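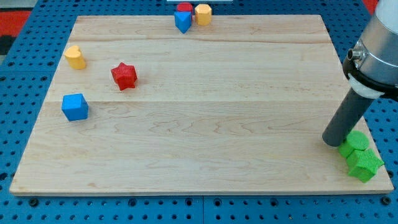

Finishing a maple board that will be used for food
Community Help — Kitchen and Home
Posted Jun 9, 2024 by Faustine Texier

I am seeking advice on the finishing of a maple board that will serve bread and cheese at a residents' association luncheon in August. The board is made of two planks glued edge to edge. It was sanded to 120 grit by the seller and has received no oil or wax.

I have two products at hand. One is a bottle of Gesow mineral oil, 500 ml, and the other is a tin of Bouvier furniture wax left over from the restoration of a sideboard. The label on the wax does not mention food. May the wax be applied over the oil, or should it be set aside? I would also like to know whether further sanding is required, and how long the board should stand before it is put to use.

I have read the general guidance in thread 3361, but it concerns walnut and does not address glued boards.

Bastien Cordier

The wax should be set aside. A product sold for furniture may contain solvents or dryers, and where the label is silent on contact with food, the product should not be used for that purpose. A mixture of mineral oil and beeswax sold for cutting boards is the usual choice for a top coat.

Further sanding is advised. Proceed from 120 grit to 180 and then to 220, always along the grain. Wipe the surface with a damp cloth, allow it to dry fully, and sand once more by hand with the 220 paper. The damp cloth raises the fibers, and if this step is omitted the board will feel rough after its first washing.

Apply the oil generously to both faces, the edges and the end grain. The end grain will take considerably more than the rest. Leave the board for 12 hours, standing on edge, and wipe away what remains. Two or three coats are normally sufficient for maple. Both faces must receive the same treatment — a board oiled on one side only is likely to cup, and a glued seam will be placed under strain.

Mineral oil does not cure, so there is no waiting period as there would be with linseed or tung oil. Once the surface no longer leaves a mark on a paper towel, the board may be used.

Wash it by hand with mild soap and do not leave it to soak. Apply oil again when the wood looks pale or dry.

Sokance

I use olive oil on mine and have had no trouble.

Pravico

The previous suggestion is not recommended. Olive oil may turn rancid in the wood, particularly on a board that is stored between uses. With regard to the seam, please confirm with the seller that a water-resistant glue was used. If a fingernail catches anywhere along the joint, have it examined before oiling, as glue will not hold well on oiled wood.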